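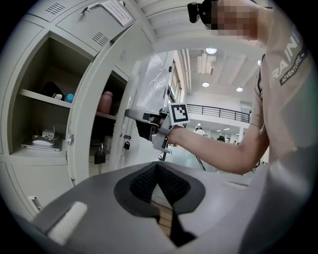
Employees at the Dinenska building have until the end of the month to empty their lockers on the upper level, building management said in a notice dated 2022-06-06. The gray metal cabinets will be taken out and replaced with a new set. Plenty remains to be cleared. In one open compartment a white laptop was lying on the lower level with its charger and coiled cable on top, and a dusty pink bottle stood on a shelf in the compartment to the right. A black padlock hung from the latch below it.

The lockers are used by staff from several firms that share the building, among them Brostar and Zaki. Management counts 124 compartments in all. Some have had the same user for years, and others have no name on the list.

"We have a list, but it was last checked in January, and people have moved desks since then," said Nipon Kaewsai, who manages the building. "If your name is wrong or missing, tell the front desk now. Don't wait for the last week."

Under the notice, anyone who wants a place in the new cabinets must sign up again, even if they already have a locker. Sign-up sheets are at the front desk and with the office manager of each firm. Compartments will be given out in the order the names come in. Requests for a particular row will be taken but not promised, except for people who can't reach the top or bend to the bottom.

Padlocks still on the doors after the deadline will be cut. Management will not pay for cut locks. Whatever is inside will be bagged, marked with the compartment number and kept in the ground floor storeroom for 30 days. Laptops, phones and other electronics will be held separately at the front desk, and owners will have to show a staff card to get them back. Food and open drinks will be thrown out.

The new cabinets come from Pultoser and will have combination locks built into the doors, so staff will no longer need to bring their own. Each compartment will be a little deeper than the present ones and will have one shelf that can be moved or removed. The change will cost $3,000, including delivery and removal of the old metal. The money comes from the building's yearly repair budget, and the tenant firms will not be charged.

Not everyone is happy with the timing. Musyoka Makokha, who works for Zaki and has used a locker there for four years, said several people on his team are away for most of the month.

"I have a spare key for one of them, so I can clear his out," he said. "The other two took their keys with them. I've asked if their locks can be left alone until they're back — I'm still waiting to hear."

Kaewsai said staff who are on leave can email the front desk with their compartment number, and their things will be moved for them with a second person present. Their locks would still have to be cut, he said.

The work is planned for a weekend and should take two days. The walkway will stay open, but the stretch in front of the lockers will be closed while the old cabinets are carried down. Coats and bags can be left in the small meeting room on the same level until the new compartments are ready. The room will be locked at 7 p.m. each day.

Questions about the list or the storeroom should go to the front desk, which is open on weekdays from 8 a.m. to 6 p.m.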